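Villca 양팔 원격조작 교시 시스템
제품 안내 | 교시 장비 | Burby 로보틱스 사업부
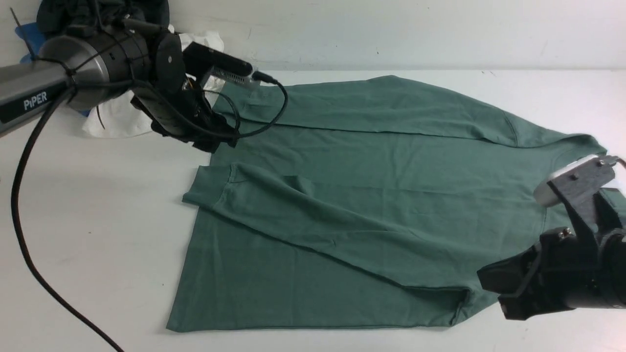

Marleny Yupanqui는 도입 검토 과정에서, 천을 다루는 작업은 좌표를 찍어 가르치는 방식으로는 진척이 없었으며 사람이 양손으로 직접 조작해 보인 뒤에야 작업 순서를 제대로 정리할 수 있었다는 의견을 보내 왔다. 아울러 교시 전에 조작자끼리 접는 순서를 먼저 합의해 두어야 한다는 점도 제품 안내에 명시해 달라고 요청하였다. 당사는 이 의견을 반영하여 아래의 '교시 절차' 항목을 보완하였다.

1. 제품 개요

Villca는 조작자가 리더 암을 손으로 움직이면 작업대의 팔로워 암이 같은 동작을 수행하고, 그 과정의 관절값과 그리퍼 개폐량, 카메라 영상을 동일한 시간축에 기록하는 교시용 장비이다. 의류 접기와 같이 대상물의 형태가 계속 변하는 작업, 한쪽 그리퍼로 천을 누르고 다른 쪽으로 소매를 넘기는 작업 등 양팔의 협조가 필요한 공정을 주된 대상으로 한다.

교시 방식은 원격조작과 직접교시 두 가지를 지원한다. 원격조작은 리더 암을 통하여 이루어지며, 직접교시는 팔로워 암을 중력보상 상태로 전환한 후 조작자가 손으로 잡고 움직이는 방식이다. 두 방식으로 취득한 기록은 동일한 형식으로 저장되므로 하나의 작업 목록 안에서 함께 관리할 수 있다.

2. 기본 구성

리더 암 한 쌍(탁상 고정형)
팔로워 암용 제어기 및 통신 케이블
그리퍼 장착형 손목 카메라 한 쌍과 브래킷
작업대 전경용 카메라
기록 및 재생 소프트웨어 Delten
발판 스위치(기록 시작, 종료, 폐기)
비상정지 스위치

팔로워 암은 기본 구성에 포함되지 않는다. 보유 중인 암을 사용하고자 하는 기관은 견적 요청 시 제조사와 모델명, 통신 방식을 함께 기재하여야 한다. 연결 가능 여부는 사전 검토를 거쳐 서면으로 회신한다.

3. 주요 사양

동시 제어 암 수: 리더와 팔로워를 합하여 4대
직접교시 연속 사용 시간: 70분
기록 보관 단위: 에피소드별 개별 폴더
표준 예제 작업 수: 83종(의류, 수건, 포장재, 소형 용기 포함)
소프트웨어 표시 언어: 한국어, 영어, 스페인어

직접교시 연속 사용 시간을 초과하면 제어기가 경고음을 발생시키고 팔로워 암을 현재 자세로 유지한다. 이후 재개하려면 발판 스위치를 다시 조작하여야 한다.

4. 교시 절차

가. 작업대 위의 불필요한 물품을 팔의 동작 범위 밖으로 옮기고 케이블의 여유 길이를 확인한다.
나. 접는 순서와 완료 상태를 조작자 전원이 합의하고 Delten의 작업 설명란에 기재한다. 의류의 경우 소매를 먼저 접을 것인지, 몸판을 먼저 접을 것인지를 반드시 명시한다.
다. 리더 암과 팔로워 암의 자세를 일치시킨 후 연결 버튼을 누른다. 자세 차이가 허용값을 넘으면 연결되지 않는다.
라. 발판 스위치를 밟아 기록을 시작하고 작업을 수행한다.
마. 작업을 마치면 기록을 종료한다. 천을 놓치거나 순서가 어긋난 경우에는 폐기 페달을 사용하거나 '실패' 표식을 붙여 보관한다.
바. 다음 회차 전에 대상물의 위치와 놓인 방향을 바꾼다.

의류 교시에서는 그리퍼 손가락이 천에 닿는 높이를 일정하게 유지하는 것이 중요하다. 작업대 표면을 강하게 누르면 관절 토크 제한이 작동하여 기록이 중단될 수 있다. 처음 사용하는 조작자는 기록을 켜지 않은 상태에서 충분히 연습한 다음 본 교시에 들어갈 것을 권장한다.

5. 설치 조건

작업대는 평탄하고 흔들림이 없어야 하며, 표면은 광택이 적은 단색이 적합하다. 대상물과 작업대의 색이 비슷하면 영상에서 천의 가장자리를 구분하기 어려우므로 색 차이가 뚜렷한 조합을 선택한다. 조명은 고르게 비추도록 하고 직사광선은 차단한다. 손목 카메라의 케이블은 관절 회전에 지장이 없도록 여유를 두되, 그리퍼 손가락 사이로 처지지 않게 고정한다.

6. 안전 유의사항

팔로워 암이 구동되는 동안에는 동작 범위 안에 손을 넣지 않는다. 대상물을 다시 놓을 때에는 반드시 연결을 해제한다. 직접교시 상태에서는 조작자 1인만 암을 잡으며, 다른 인원은 비상정지 스위치를 즉시 누를 수 있는 위치에서 대기한다. 헐거운 소매나 끈이 달린 옷은 착용하지 않는다.

7. 교육 및 기술지원

장비 구매 기관에는 Trarberg 교육실에서 진행하는 조작자 과정을 제공한다. 과정은 장비 연결, 양팔 원격조작 실습, 기록 검수의 순으로 진행되며 수료자에게는 확인서를 발급한다. 다음 과정은 11월에 개설된다. 방문 교육을 희망하는 기관은 설치 장소의 평면도와 참석 인원을 사전에 제출하여야 한다.

기술 문의에 대한 회신은 접수 후 7일 이내에 이루어진다. 고장 신고 시에는 제어기 일련번호, Delten 판 번호, 해당 에피소드 폴더를 첨부한다.

8. 견적 및 주문

본 제품은 주문 생산 품목으로, 납기는 구성 확정 후 개별 통지한다. 리더 암의 손잡이 크기와 발판 스위치의 좌우 배치는 주문 시 지정할 수 있으며, 출고 후 변경은 유상으로 처리된다.

최종 수정: 9/18/19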